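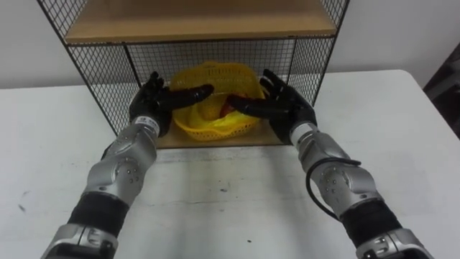
Draltley Extends Household Goods Exchange Through the Winter

The Draltley Municipal Library will continue its household goods exchange through the end of March, following a trial period that drew more residents than the library had planned for. The decision was approved by the library board in October and applies to the main building and the branch on Bergmann Street.

The exchange allows residents to bring in small items in good condition and to take home items left by others. No money changes hands, and a library card is not required. Between the opening in April and the end of September, 2,409 items were registered at the two locations. Kitchenware made up the largest group, followed by storage goods such as baskets, trays and small shelving. Children's books and games are handled separately by the youth department and are not included in the total.

"We expected the exchange to serve mainly students and people who had recently moved to town," said Frøydis Fagerlund, director of library services. "The records show a much wider group. Many of the regular visitors are retired residents who are moving to smaller homes and would like their belongings to remain in use."

According to the board's report, 315 households took part in the first three months and 366 in the second three. Most visits took place in the late afternoon. The report recommends that the service desk at the main building remain staffed until 7 p.m., one hour later than during the trial, and that the branch keep its present hours.

Collection and sorting will again be carried out under an agreement with Wastero, the regional waste company. Items that have not been claimed after four weeks are removed from the shelves. Those that can be repaired are sent to the Trotolico workshop, where residents may also register for evening courses in basic repair. The remainder is separated by material at the Wastero depot. Under the new agreement, pickups will take place twice a month – a change requested by branch staff, who reported a shortage of storage space during the summer.

Aurel Sima, who coordinates the agreement for Wastero, said that the share of items sent on for recycling had fallen steadily since June. He attributed the change to clearer guidance at the point of delivery. During the first weeks, a considerable number of items arrived damaged or with parts missing. A printed sheet listing accepted goods was introduced in May and has since been issued in four languages.

Several rules will be revised for the winter period. Each visitor may bring up to 10 items at a time. Glassware must be wrapped, and sets should be tied or boxed together. Electrical appliances, mattresses, car seats and bicycle helmets will not be accepted at either location. Furniture is accepted only if it can be carried by one person, and shelving units should be delivered assembled wherever possible. Items may not be left outside the building when the desk is closed.

The board also discussed a proposal to open a third location in the northern part of the municipality. Board member Mirjana Nedeljković noted that residents there have the longest travel time to the existing sites and are poorly represented in the figures. The proposal was referred to the property department, which has been asked to review two vacant ground-floor rooms and to report back before the spring budget meeting. No funds have been set aside for a third site at this stage.

Costs for the extension will be met from the library's existing operating budget. The main expense is staff time at the service desk, followed by transport. Wastero will continue to provide containers without charge for the length of the agreement.

Residents with questions about accepted items may contact the service desk at the main building by telephone or in person. Groups and associations wishing to deliver a larger quantity of goods are asked to make an appointment with Bergþóra Frandsen at the Bergmann Street branch. The revised rules will be posted at both locations before they take effect.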